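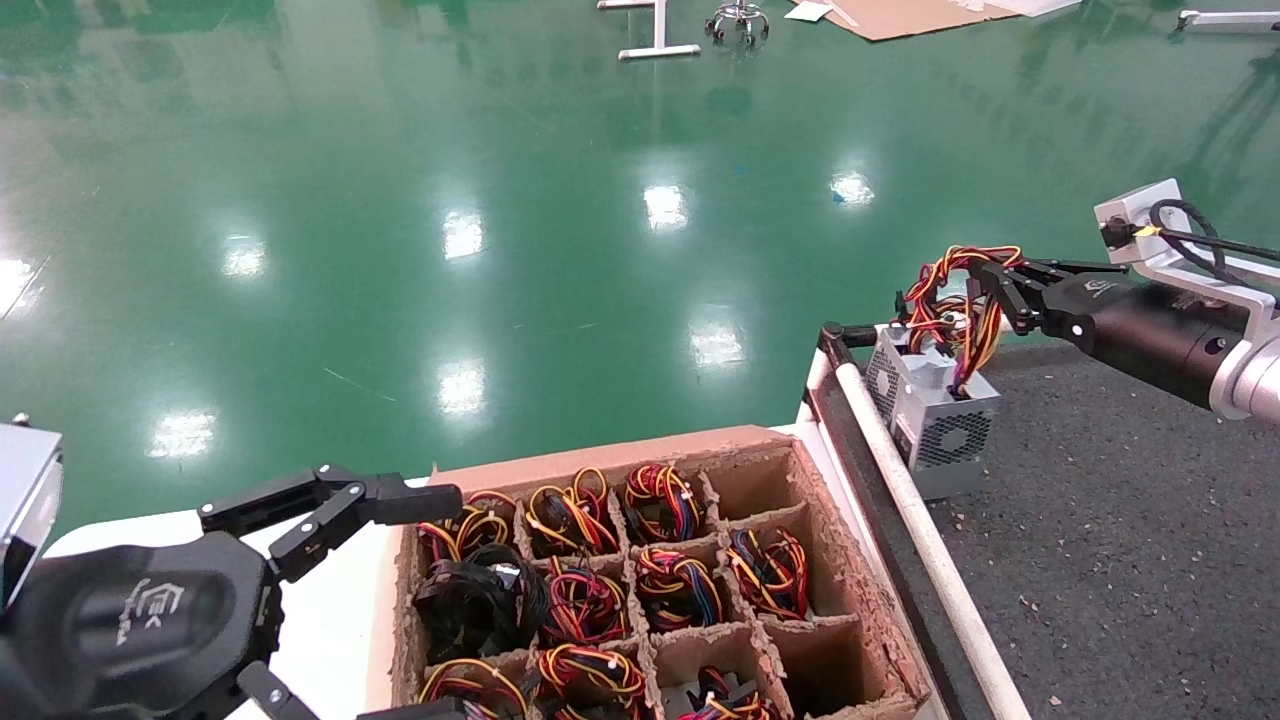 **Ticket 1851 – Head camera loses the target bundle, two-finger side blamed**
Opened by: Ailsa Moffat
Opened: 27 January 2021
Status: open, waiting on vendor
Rig: Skurkgate, mixed setup (multi-finger hand on the left arm, two-finger gripper on the right)

### What was reported

Wemama say the two-finger gripper is the wrong tool for the cable job and we should put a second one of their hands on the right arm. Their evidence is a log in which the right side misses the bundle more often than the left. I've read the log. The left arm wasn't asked to pick anything in most of it, so I don't see how it can miss.

I'm opening this as a vision fault until someone shows me otherwise.

### Symptoms

- Target jumps from one bundle to its neighbour while the right arm is on its way in.
- Worst on the red, yellow and blue ones, which sit side by side in the tray and look much the same from above. The mostly black bundle has never been confused with anything.
- Happens with the Joramia controller and with the old one.
- Once the jaws are shut on a bundle, tracking is fine over the power supply.

### Tried so far

**1. Swapped controllers.** The Joramia brochure promises smoother approach moves. It is smoother, I'll give them that. It goes smoothly to the wrong compartment. No change to the fault, so I've left it in because swapping back is half a day.

**2. Slowed the approach.** Speed limit down to 800 in the config. (Units are whatever the old config used. I asked, and got two different answers.) Fewer jumps, but the job now takes so long you could wire the thing by hand. Put back.

**3. Masked out the floor.** The green epoxy throws back every ceiling light as a bright white blob, and the exposure was hunting whenever the head tilted. Drew a mask so that only the table counts for metering. This helped more than anything else on the list. I'd like it noted that it cost nothing.

**4. Parked the left hand.** The black fingers come in over the upper left corner of the tray, and the segmenter seems to treat them as cable when they're near the black plugs. With the hand parked well back, the top left compartment reads properly. Of course the whole selling point of the hand was that it could hold the tray still while the other side works.

**5. Wrist camera only, head camera off.** Good up close, useless from a distance, as you'd expect. The cable from the housing also needs tying down properly before anybody trusts it on a long run.

### Hand or gripper?

Since it will come up on the call: I'm not against the hand. It does a lovely job of things we don't need done. For lifting a loose loop of wire out of a pulp tray, two jaws close on it and that's that. The tray walls are rough and the top edges fray a bit, and I'd sooner send one narrow pair of jaws between them than a fistful of fingers – but I'll run both if they send the parts.

What I won't accept is a comparison with the left arm parked in one run and working in the next. Same tray, same fill, same lights, same controller.

### Replies

**Wemama support:** Thank you for your detailed report. Our hand includes adaptive grasping which resolves most cable selection issues. Please confirm your firmware is up to date.

**Ailsa:** Firmware is up to date. Adaptive grasping starts at the grasp. The fault is before that. Please read the symptoms again, first line.

**Wemama support:** Noted, we have passed this to the vision team.

**Aitken (integrator):** Had the same thing on another rig in October. Ours was the head camera calibration drifting as the neck warmed up. Try a cold start and a recalibration after almost 2 hours of running, then compare the offsets.

**Ailsa:** That's the first suggestion in this thread I can test. Doing it tomorrow with the mask left on.

### Next

- [ ] Calibrate cold, then warm, and save both offset files to this ticket
- [ ] Rerun step 4 with the left hand closer in, one move at a time
- [ ] Tie down the wrist camera cable
- [ ] Ask Wemama for the raw footage behind their log (asked 4 times, will ask again)
- [ ] No purchase order for a second hand while this is open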